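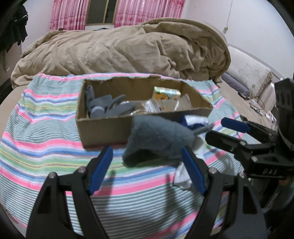
Fig. 1. Sock task, bedroom setting. Gray fleece sock between the open fingers of one hand-held gripper, second gripper at right.

Week 6 notes: Learning from hand-held gripper demos

Okay, so last time we spent the whole hour on teleoperation, and I promised we'd get to the cheaper way of collecting demonstrations. These notes cover what I said in class plus a couple of things I skipped when the projector ate ten minutes of our time. Bring them to lab, please!

The basic idea

With teleop, a person drives a real robot arm and we record the joint angles and the camera video. It works, but it's slow, and the robot has to be wherever the task is. Now think about Fig. 1 again. It's a bed with a striped sheet and a cardboard box with socks in it. Hauling two arms and a control cabinet in there would be a whole afternoon's job. Carrying in two hand-held grippers is a lot easier (I can do it with a coffee in my other hand, sort of).

So the person does the task with the grippers in their hands, and we save three streams for each hand: the wide-angle video, the path of the gripper through space, and how far the fingers are open. A policy is then trained to go from what the camera sees to where the gripper should go next. When it's time to run the thing on a real arm, we mount the same kind of fingers and the same camera in the same spot, and the policy hopefully doesn't notice that the human is gone.

Please notice the dark corners in the figure. Several of you asked in lab if your files were damaged. They're fine. Leave the corners in when you train, or crop them off, but do the same thing at training time and at run time. I lost most of a July to getting that wrong.

Why socks?

I get asked this every year. Rigid blocks are where everybody starts, and you've all done the block lab. A block has a pose, you can write it down with six numbers, and you're finished. What's the pose of a fuzzy sock? Look at the two in front in Fig. 1, the gray one hanging and the white one crumpled under it. You can't sum up either shape in six numbers, and both shapes change the moment something touches them. That's why we let the policy work straight from pixels here and don't bother with an object model in the middle.

Socks also pile up on each other, and the policy has to work out where one ends and the next one starts. The bundle of gray socks in the box is a nice hard case. I'd have trouble pointing to the edges in there myself.

The Fotstead runs

Fotstead is the name of the data set we use for the rest of this unit. It has 594 demonstrations of sock handling, all done with a pair of grippers. For your homework you'll get two splits:

Stisten split: 300 demonstrations, for training.
Aker split: the other 294, held out. Don't train on these. I will know, your scores will look way too good.

The splits are by room, so no room shows up in both. If you shuffle all the demos together and split them at random, the same bed sheet ends up on both sides, and your policy gets to memorize the sheet. I'd much rather see a lower score from a clean split.

What we found

Short version: two things mattered more than I expected.

The first was motion blur. The gray sock in the figure is slightly blurred, and frames like that are all over the data. My first instinct was to throw them out. Bad move! The blurry frames tend to come from the parts where the cloth is swinging, so when we dropped them, the policy had hardly seen a moving sock and would close its fingers too early. We put them back and the early closing mostly went away.

The second was timing between the two hands. If the left and right streams are out of step by even a few frames, the policy learns to reach for a sock that the other hand hasn't brought over yet. Line up the clocks before you do anything else. The script for this is called cheng_sync and it's in the course folder. It prints a warning when the offset is large, and I'd like you to read the warning before emailing me.

What didn't help was making the network bigger. We tried it, it took longer to train, and the held-out score barely moved.

For lab

Pick 2 demonstrations from the Stisten split, one that looks smooth and one that looks messy. Plot the finger opening over time for both hands. Mark where you think each grasp starts, then watch the video and see how far off you were. Write half a page on it. Handwritten plots are okay if I can read the axes.

Reading for next week is the chapter on action chunking. Skip the proof at the end, we'll do it together on the board.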